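Home | Opinion | Automation | Repair and Reuse | Archive

Reading time: 3 minutes

Open days should publish their failures

In November I attended the open day at Clundeck, where Agbeko has been developing a robotic cell for stripping parts out of retired servers and workstations. The demonstration concerned processor recovery. The arm approaches an opened chassis, locates the socket and lifts the processor to a tray. I watched for most of an afternoon.

The handout gave one performance figure: 1,439 processors recovered since the cell was commissioned. It did not give the number attempted. I asked for it and was told it would be in the report to Belanent, the firm paying for the work. That report is not public.

I think this is a mistake, and a common one. A recovery count without a denominator says only that the machine has been switched on for a while. If 1,439 came from 1,500 attempts, the cell is ready for a trial on a real line. If it came from 3,000, it is a research project. Both would be respectable things to show to visitors, but they are different things, and a recycler deciding whether to buy needs to know which.

The second omission was damage. Many server and workstation sockets carry their contacts as fine sprung pins in the board. A fingertip that slips by a millimetre can bend several of them, and the board then loses most of its resale value even though the processor has been counted as a success. Skanunmont, which ran a manual line on similar stock, used to log bent pins per shift. The log was dull and it was the most useful document they produced. An automated cell could generate the same record with one inspection image before the lift and another after it.

Cycle time was handled better. A clock was on view, and the target of 60 seconds per unit was stated openly. Of the 13 cycles I timed, four ran over. The staff did not hide this, and the discussion that followed was the best part of the day. The overruns came at the approach, where the wrist camera's view is partly blocked by the fingers themselves. That is a real engineering problem and the visitors had sensible suggestions about it.

My proposal is modest. Any open day that quotes a total should put three further numbers on the same sheet: attempts, damaged boards and human interventions. The cost is one line of printing.

Filed under: Opinion, Robotics, Electronics Recycling 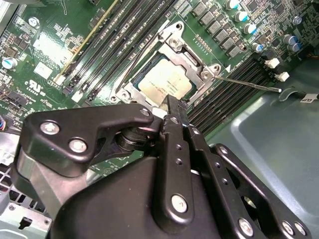 The gripper at the processor socket, from the wrist camera.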